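How I ended up married in a town I was only driving thru

2022-08-11

Ok so I promised I'd write this one down before I forget the order things went in. Typing fast, lunch break, no editing.

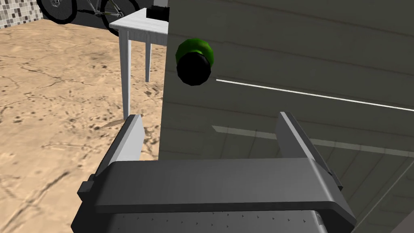 I was 28 and on my way to a job in Flevside. Not a good job. Inventory for a shipping outfit, nights, but it paid and I was broke. Had 800 dollars in an envelope under the seat and a car that drank oil. Left in December, which was stupid, but they wanted me there before the new year.

Got as far as Sinwood. Temperature needle went all the way over on the hill coming in and I coasted down to the first lit up place I saw. Makowska Bakery. Closed in ten minutes, said the sign. Woman behind the counter wouldn't look up at me. I asked could I use the phone and she said is it long distance. First words she ever said to me. Not hello. Is it long distance.

It was.

She let me use it anyway and charged me for a roll I didn't order. I still bring that up. She still says I ate it.

Garage had to send for a part. Five days, maybe more. I took a room over the hardware store, no heat to speak of, slept in my coat. Called Flevside and told them I'd be late, and the man said late is fine, and then the next day a different man said late is not fine. So there went that.

I went to the bakery every morning. Mostly for the warm, I told myself. I am not a smooth person. I'd stand there reading the labels on the flour sacks. On the third morning she asked if I could lift and I said yes, and she handed me an apron and pointed at the back. Didn't ask my name til later on. Paid me in cash and bread.

The car was ready and I didn't go get it. Let it sit. The garage started charging me for the space and I paid that too, out of the envelope.

What did we talk about? Nothing much. Her feet hurt. My feet hurt. Her mother thought I was hiding from something and asked me straight out at supper was I wanted by the law. I said no mam. She said that's what they'd say. Then she gave me more potatoes so I figured I was doing allright.

We got married seven months after the needle went over. Courthouse, then back to the bakery because there were orders to fill. Her dress had flour on the hem by two o'clock. I had a borrowed tie. My brother drove all the way from Plukomton and got there after it was done, sat on the curb and laughed at me — he'd had bets on it with half the family. I don't think he paid any of them.

We didn't have a honeymoon. We had a Saturday's worth of rye to get out and her uncle sang in the alley, badly, something with a lot of verses. Somebody's dog got the top of the cake.

I never did see Flevside. She went once, for a cousin's thing, came back and said it was about what you'd expect.

There's more, the fire and the first apartment and the year we didn't hardly speak, but I've got to be back on the floor. Will do the apartment one next. My sister wants the mother-in-law stories and she'll have to wait.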